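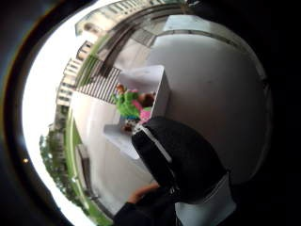
4.2 What families said about staying close by

The strongest result in the Resano interviews, and the one we most enjoyed writing up, concerns distance. All 18 families had travelled from outside the city for their child's treatment, and every one of them spoke about the walk between Bollstead House and the ward before they spoke about the rooms, the meals or the cost. Parents described going back to the house for a shower and being at the bedside again before the morning rounds. One father told us he had started to think of the footpath as part of the hospital. We had expected proximity to matter, but we had not expected it to colour nearly everything else people told us!

The house register backs this up nicely. Over the study period it recorded 2549 family nights, and the longest stays belonged to families whose children were in the cancer and heart programs. These families also made the most use of the shared kitchen, often cooking a double batch and carrying half of it over to the ward (a habit that came up again and again, with recipes). Families on short stays used the kitchen much less and tended to know fewer of their neighbours.

Brothers and sisters are where our findings part ways with earlier work. Using the Iordache checklist, we asked parents to rate how settled each sibling had been in the first and last weeks of the stay. Scores rose for most of the younger children, and parents put this down to having somewhere to play that was not a waiting room. Soft toys kept in an open box (Figure 1) are a small and ordinary thing, yet play materials of this sort turned up in more of the interviews than the organised activities did. Teenagers were a different story - they wanted a door that closed, decent internet and someone to drive them to practice.

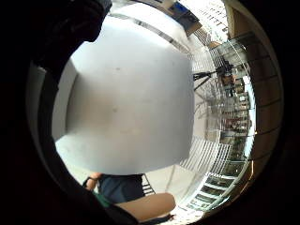
Money came up less often than we had planned for, probably thanks to the Kostik travel grant, which pays up to $1000 per family toward fuel and parking. Five families had used the whole amount before the halfway point of treatment, all of them from the northern districts. Two had gone on to borrow from relatives. We think this group deserves a study of its own, with interviews done in their home communities and at a time of year when the roads are at their worst, so December would be a good month to begin.

Staff accounts, which we turn to in Section 4.3, line up with the parents on distance and differ quite sharply on how siblings were coping.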